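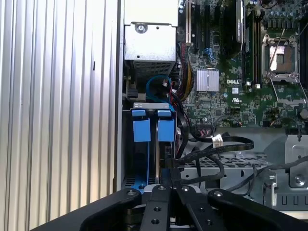
Is it worth paying a financial adviser an ongoing fee for a yearly review?

For a household whose affairs are settled, seldom. Pay for the plan, pay again when something in your life changes, and be slow to sign up for the years in between.

By Zoia Tymoshchuk
April 30, 2026

My renewal letter came in a cream envelope, and inside it was a form asking me to consent to another year of "your Nunetti partnership". I've been a client of the firm since I left salaried work. I like the people there. I had signed the same form in earlier years standing at the kitchen bench with the kettle on, and I suspect that is how most of them get signed.

This year I read it. The fee was $2000, taken out of my super account in instalments, so that I never have to see it leave. In return I would receive a review meeting, a newsletter, access to the client portal and "peace of mind throughout the year". I rang and asked which of those I could have on its own, and what it would cost. The young man who answered was polite about it. He said the service was designed to be taken as a whole.

I should say that I worked in the back office of a lender for most of my career and have no quarrel with paying people who know things. The original plan Nunetti drew up for me was good. It told me to stop holding so much cash, which I didn't want to hear, and it caught a beneficiary nomination that had lapsed without my noticing. If somebody had asked me then whether advice was worth the money, I'd have said so without pausing, and I'd say it today. My doubts are about the years after.

Consider what happens at a review. Mine took less than an hour. We went through a printed report from Tadix, the software the firm uses, and most of the pages were charts of how the market had gone, which I knew, because it had been in the paper. I was asked if my goals had changed. They hadn't. I was asked if my attitude to risk had changed, and I filled in the questionnaire again and came out in the same box as before. The recommendation was to stay where I was. I drove home to Drellwood feeling quite well looked after and it was a good week before I wondered what I'd bought.

The usual defence is that doing nothing is advice too. Romana Šindelář, who has run a small practice a few suburbs over from me for many years, put it to me more sharply than that. She says her clients pay her for the phone call they make when the market drops, and that stopping one person from selling out at the bottom covers the fee for a decade. I believe she has done this. I also believe it is the story every adviser tells, and I would like to see the other column. How many clients made no such call? How many would have sat tight anyway, out of laziness or because they couldn't remember their password? I'm in that second group, and I don't see why I should pay for a rescue from something I was never going to do.

Romana's reply was that you don't know which group you're in until it happens. Fair enough. Insurance works that way as well, but an insurer has to tell me what event it is covering and what it will pay if the event arrives. My renewal form promises "proactive contact during periods of volatility". In the last bad patch the proactive contact was an email with a photo of a lighthouse on it.

Then there is the matter of how the fee grows. Mine had gone up by $671 since I joined, in steps small enough that no single letter made me sit up. The explanations were all sensible taken one at a time. Compliance costs had risen. The licensee was charging more. The portal had been improved. I have used the portal on two occasions, one of which was to find out how to stop it sending me notifications. None of the letters said that the work done for me had increased, and I don't think it had. If anything there was less of it. The first year's review involved a person reading my tax return. This year's involved a person reading a screen.

I put some of this to Matvii Kobzar, a retired adviser who sold his client book to a larger firm and speaks about the trade with the freedom of a man who has left it. He didn't dispute much. Ongoing fees, he told me, are what a practice is worth when it's sold. A buyer will pay for income that repeats. One-off work, however good, has to be found afresh every year and hardly counts. "We weren't rushing to show people the door once they were sorted," he said. I don't think that makes him a villain. It does mean that when an adviser tells you a continuing relationship gives the best results, you ought to ask who for.

People will object that the law already deals with this. Clients here have to agree to ongoing fees, and the agreement has to be renewed. I'm glad of it, and it is the only reason I had a form to read. But consent collected by a link in an email, with a button the size of a biscuit for agreeing and a phone number for everything else, is a fairly thin sort of consent. The form gave me a date by which to sign. It didn't give me a list of what had been done for me over the past year and how long it took. A plumber will tell me that much.

There are people I would not talk out of it. My neighbour Halyna Romaniuk lost her husband two years ago, and he had handled every cent. For her a regular appointment with someone patient is worth a good deal, and a fair part of the value is that she stops lying awake. Anyone with a business to sell, a family trust, a parent going into care or a marriage coming apart should probably have an adviser on hand for the duration. The same goes for those who know from experience that they panic. What these people share is that something is going on. When it stops going on, the fee should stop as well, and in my experience it is never the firm that brings this up.

What I want is dull. I want to ring up, describe a question, be quoted a price and pay it. It exists, though you have to hunt. Boiko, a two-person outfit that doesn't advertise much, charged me $360 to look over my pension drawdown and tell me whether I was about to do something foolish. The answer was that I wasn't, but that I could tidy up the timing of one payment before the end of May. It came in a letter of 3 pages, one of them disclaimers. Nobody asked about my goals. I was told to come back if I moved house, inherited something or changed my mind about leaving money to the children.

I have heard it said that this can't work for the profession at large, that advice given in pieces is dangerous because the adviser can't see the whole picture. There's something in that. A person asking a small question may be sitting on a large problem, and a decent adviser would want to know. Doctors manage it, though. Mine sees me for a sore shoulder, asks a question or two in passing and lets me go home. She doesn't charge me through the year for being available in case of shoulders.

Rostyslav Holovko, who edits the newsletter at our seniors' club and has more faith in institutions than I do, thinks I'm being hard on an industry that has cleaned itself up a great deal. He may be right about the cleaning up. The old commissions were a disgrace and I don't miss them. I would only point out that a fee which arrives every year whether or not anything has been done has a family resemblance to the thing it replaced.

So I haven't signed. I wrote to Nunetti and asked for an itemised note of last year's work, with the hours, and said I'd be happy to pay by the job from here on. The reply thanked me for being a valued partner and offered me a review meeting to discuss it. I've asked whether there is a charge for the meeting and am waiting to hear.

Recent in Opinion
Your bank's loyalty bonus is a rate you should have had already
Who reads the fund's annual report?
Downsizing sums that leave out the stamp duty
The free retirement seminar and its sandwiches
Letters: readers on joint accounts

Contact us | Copyright 2026, all rights reserved | Back to top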